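In Defence of the Hand-Made Sign 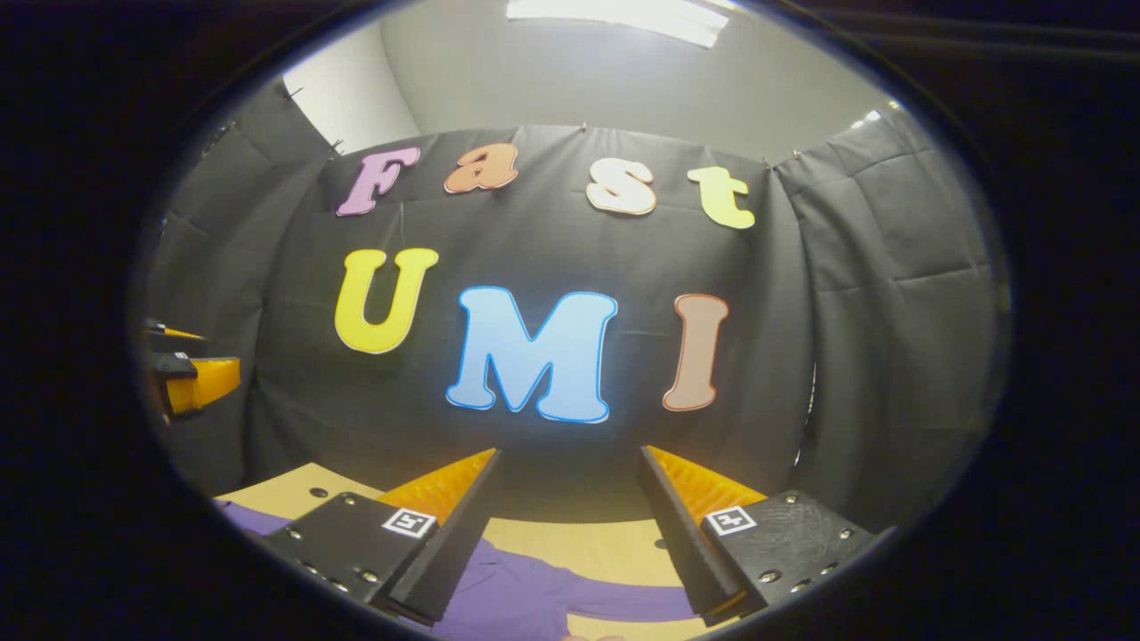 Baiba Bite

Organisations spend a great deal of time deciding what to call themselves and very little deciding how the name should look on the wall of the place where the work is done. The first question goes to a board. The second is usually left to a supplier, and the supplier sends a vinyl banner on a spring-loaded stand.

I wish to argue for the older practice of cutting letters out and fixing them to a piece of cloth. The words "Fast UMI" in foam on black fabric will serve as my case. The upper word is in soft pastels, each letter a different colour, and follows a gentle arc. The lower word is in capitals, with a yellow U, a blue M that is larger than everything near it, and an I in a brownish salmon. Four small pins run along the top of the cloth, and the cloth is creased.

A corporate identity manual would object to nearly all of this. It would ask for one typeface, two approved colours and a fixed distance between characters. I helped to write such a manual for Larkow, where it ran to 18 pages and was followed by very few departments. The rules were sound enough on paper. They took no account of the fact that staff will look after a thing they have had some part in choosing and will walk past a thing that has been delivered to them.

Cost is the argument most often put to me, and it deserves a proper answer. When Varkeo last renewed its display stands, the order was for 19 units, and 6 of them were in a cupboard by the following May. Coloured foam and a length of dark cloth can be had for the price of a modest lunch. They may also be changed. If a name is altered, a letter is taken down and another is cut.

My colleague Kendra Lavoie takes the opposite view. She holds that visitors judge an institution by its surfaces, and that uneven lettering suggests uneven work. I accept that this is true of a reception area or a front entrance. I do not accept it for a working corner with a table, where the hangings at either side are grey quilted fabric in heavy folds and the whole arrangement speaks of use. Polished lettering would look out of place against quilting.

Legibility is a separate matter and should be treated strictly. Pale letters need a dark ground, and outlines help. Black is a sensible choice for the cloth, although it shows every wrinkle, and I would recommend pressing it before anything is attached. Spacing should be settled with the letters laid flat on a table. A slight lean in the first letter does no harm to the reader.

I would ask those who hold budgets for signs to set a small part aside for card, foam, cloth and pins, and to let each room make its own. The manual can continue to govern the letterhead.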